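ok thread on moving apartments in winter bc three of you asked and I have 30 minutes before the van place calls back

1/
We moved 7th February. Trindlow to Lallberg, same city, other side of the river. Fourth floor to second floor. No elevator at either end. Would not pick that month again but the lease was the lease

2/
Book the van before you book anything else. I called Toivonen in the middle of January and they had one slot left, the early one. Took it. Paid the deposit over the phone while standing in line at the bakery

3/
Total for van + two guys + blankets was 532. Quote was lower, the extra was stairs. Ask about stairs!! They have a stair fee per floor and it's on the second page of the quote in tiny type. I read the first page

4/
Parking. If your street needs a permit to hold a spot, apply the same day you get the van. Ours took forever and the signs have to be up ahead of time or they don't count. Somebody parked in our spot anyway, a little green hatchback. We loaded around it

5/
Books go in small boxes. I know everyone says this. I still packed one big box of cookbooks and one of the movers just looked at me

6/
Winter stuff I didn't think of:
- salt for the front steps, at BOTH places
- old towels inside both doors for the slush
- doors are open for hours so the heat is basically off. Wear a hat indoors
- plants. wrap them and take them in a warm car, not the van. lost a fern, it's fine, I'm fine

7/
The electric. Call to switch it over a week ahead at least. I was on hold with Disska so long I packed the whole bathroom. Get the meter reading at the old place on your way out the door, write it on your hand if you have to

8/
Label the SIDE of the box, not the top. They get stacked. You can't see the tops. My old system was tops and colored dots and it lasted until the second stack

9/
Also number them and keep a list on your phone. We ended at 66 boxes for 2 people which is embarassing. Number 41 was just cords. Haven't opened it

10/
Don't throw out the cardboard right away. I cut a few of the big ones open and laid them flat over the new floors until all the furniture was in. Zero scratches so far. Tape the seams or they slide, and they slide bad with wet boots

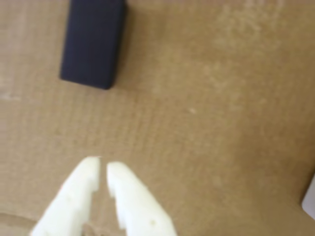 11/ FIRST NIGHT BAG
Goes with you, never in the van. Sheets, chargers, toilet paper, one pan, meds, a lamp, coffee. We forgot the lamp. Bedroom has no ceiling light, who builds a bedroom with no ceiling light

12/
Someone asked about cleaning the old place. We did it ourselves, oven the night before, floors last on the way out. Take photos of every room when you're done, inside the fridge too. Landlord tried to bring up the blinds and I had the pictures ready. Got the full deposit back

13/
Things I'd pay for next time: the packing. All of it. Someone else wraps the glasses and I go sit in a cafe

14/
Things I would not pay for: rented plastic crates. You have to get them back empty on their schedule and I know myself

15/
@ the person asking if Lallberg is loud: tram starts early, you stop hearing it after a week or so. Bakery downstairs is worse but in a good way. The street floods a bit at the corner when the snow melts so get real boots

16/
Mail forwarding!!! Forgot to put this up top. Do it now, it takes a while to kick in and my new bank card went to the old adress. Had to go ring the bell and ask for it like a weirdo. New tenants were nice about it

van place is calling, will answer the rest tonight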